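Section 4: Your First Handheld Gripper Session

Welcome to the fun part! By now your team has unpacked the club kit, read the bench rules in Section 2 and picked a driver and a logger. In this section you'll record your first set of pickups with the handheld gripper, the same kind of recording the Drorelbridge arm will learn from later in the season. Teams at the Latville club usually get through it in one evening, and the first clean playback is a great moment.

What you need

- Handheld gripper, with both fingers fitted
- Club laptop with the Flarnulgate recorder installed
- One soft item from the textile bin
- A clear patch of white table
- 2 mm hex key (it lives in the lid of the kit box)

4.1 Check the gripper

1. Hold the gripper with the fingers pointing away from you and squeeze the trigger slowly. Both fingers should move together and meet in the middle.
2. Wiggle each finger. If one rocks, snug its screws with the hex key. A quarter turn is plenty.
3. Wipe the gripping faces with a dry cloth. Scuffs and small chips are fine, but swap out a finger with a crack running across it.
4. Let the trigger go. The fingers should spring fully open on their own.

CAUTION: Keep your other hand away from the fingers while you squeeze. The pinch is stronger than it looks.

4.2 Set up the item

Start with something soft. Blocks are easy and a little boring, and the textile bin is where you really learn to drive!

1. Lay the item flat, backing side up if it has one.
2. Leave a strip of bare table on at least one side so a finger has room to come down.
3. If the item has a loose flap, leave it where it falls. The arm needs to see messy cases too.
4. Turn on the bench lamp and check the live view for glare.

4.3 Line up and approach

1. Start the recorder and wait for the beep.
2. Bring the gripper in low, fingers open, with the item between them.
3. Stop just short of touching. Hold still while your logger reads out the take number.

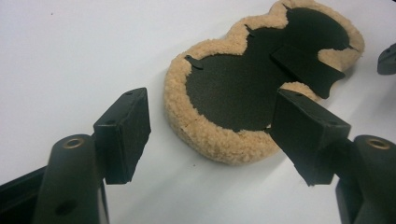
Fig. 4-2. Fingers open at the wool polishing pad, black backing up.

4. Move in until there is a finger on each side of the part you want to grab. With a thick pad, go for the fleece edge and the backing together.
5. Squeeze smoothly, lift to the height of the kit box, and hold.
6. Lower, release, back away and stop the recorder.

NOTE: Slow is great. A take can run up to 300 frames before the recorder closes it, so there's no need to rush the squeeze.

4.4 Save and label

1. Play the take back before you keep it. If your sleeve covers the fingers at any point, delete it and go again.
2. Type the item name in plain words, such as "wool pad," then the take number.
3. Mark dropped items as DROP and keep them. Drops are useful, so please don't be shy about them!
4. Copy the folder to the team drive under Lò, our shared library. Last season's set has 377 takes in it, and we'd love to beat that by December.

If something goes wrong

No beep: unplug the gripper cable, plug it back in and restart the recorder.
Error 62: the laptop disk is full. Move old takes to the team drive first.
Fingers won't open all the way: look for wool or thread caught at the pivots and pull it out with tweezers.

Go on to Section 5 when your team has a full page of takes in the log.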